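Sourdough notebook, test kitchen bench
Tuesday, July 20, 2021

Batch 26 went in the proofing box before I had my coffee, so forgive the handwriting on the first page.

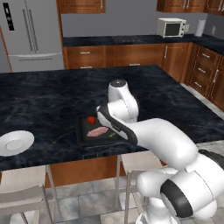

I used the Pettigrew flour again, the new bag, and I do think it drinks more water than the old one did. The dough took 428 grams and still felt a little tight under my hands, where back in January the same amount would have had me scraping it off the bench with a card and muttering. I wrote the bag number on the lid of the tub for whoever mixes next (please keep doing this, it has saved me twice now).

The Kesis starter is in a lovely mood. It smells like ripe apples in the morning and a bit like yogurt by lunch, and I fed it at one to two to two, a touch stiffer than usual on account of the heat. The Illix starter is slower and sharper and I am not ready to give up on it, though I know a few of you are! Give it one more week of rye feedings before anybody votes.

Bulk went nine hours last night in the cool corner, two folds early on and then I left it alone. Too long, I think. The dough was slack at the edges when I turned it out and the preshape spread more than I like. Next time stop at seven and look.

Baked one loaf in the Jusach pot and one on the stone. The pot loaf has the better ear and a thinner crust, the stone loaf has more color underneath. Crumb on both is a little gummy toward the bottom, and I cut the first one warm, which was my own fault and I'd do it again, it smelled so good.

To do: order more rye, wash the linen liners, try the Illix at a lower hydration. Somebody has my good lame, the one with the cork handle. I would love it back.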